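College drops nap room plan, keeps the beds

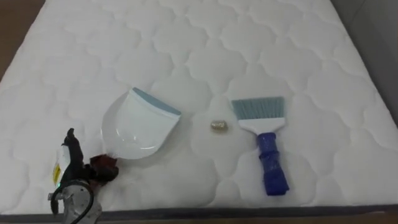 19 January 2018

Katunent College will not, after all, have the first timetabled rest period in further education in the county. Governors voted on Wednesday night to shelve the scheme, which would have closed every classroom between one and two o'clock and opened a set of darkened rooms on the ground floor of the Gramov Building. The vote took less time than the discussion of where to put the minutes of the last meeting.

The plan was the work of the principal, Ileana Cârstea, who came to the college in October with a strategy document called Awake to Learn. It ran to 213 pages. Most of the staff who were asked about it this week had got as far as the foreword, and spoke well of the typeface.

Under the scheme, students would have booked a bed through the college's own app, Litumby, which already handles library fines and has been known to issue them to people who have never been in the library. In a trial run before Christmas it accepted 400 bookings for 13 beds, all of them for the same Tuesday. Those who turned up were offered a seat in the canteen and a leaflet on sleep.

"I remain of the view that tired students do not learn," Mrs Cârstea told the meeting. "I accept that students standing in a corridor do not learn either."

The beds themselves were bought in the autumn under a contract with Sandu, a furniture supplier, and cannot go back. The contract allows returns only if the goods have never left their wrapping, and the wrapping was taken off for the open evening. Governors asked if it could be put back on. They were told that it had been recycled, in line with another part of the strategy.

Ovidiu Surdu, who chairs the governors, said he was sorry to see a bold idea set aside and that he had voted to set it aside. He praised the principal for listening. He then asked that the phrase "horizontal learning" be removed from the college website by Monday, and that someone find out how it had got there.

The lecturers had never been keen. Closing at one would have meant starting at eight, and their union branch secretary, Sekar Sembiring, had pointed out in a letter to the board that the first bus from the villages gets in at twenty to nine. The reply thanked him for his interest in transport. A second letter, sent before the new year, enclosed the bus timetable. That one was not answered, though Mr Sembiring said he noticed a copy of the timetable on the table at Wednesday's meeting, with the right line marked in yellow.

Students were more divided. The student president, Corina Hodoroagă, collected more than 1000 names for a petition in favour of the rest hour, a strong showing until it was noticed that the same page called for cheaper chips. She told governors that the two issues should be seen as linked. She was given five minutes to speak, used nine, and received the only applause of the evening.

"We were promised an hour," she said afterwards. "We'd have taken half. We'd have taken the chips."

What happens to the ground floor is less clear. The hairdressing department has asked for two of the rooms and the music department for all of them. Efa Hopkin, the vice-principal, who has been handed the matter, said that every request would be looked at with an open mind and that music would not be getting all of them. In the meantime the beds will be used by students on the health and social care course, who until now have practised making up a bed on a pair of desks pushed together. Their tutors are said to be delighted, and are the only department to have gained anything from the strategy so far.

The rest of Awake to Learn still stands. Its next stage, due before the summer, is a review of the college bell, which the document describes as "a hostile sound". Staff have been invited to suggest something gentler. Miss Hopkin confirmed that a number of suggestions had come in, that a few of them were serious, and that until a decision is reached the bell will go on ringing as usual, four minutes late.

The governors meet again next month, in the Gramov Building, room three. Chairs will be provided.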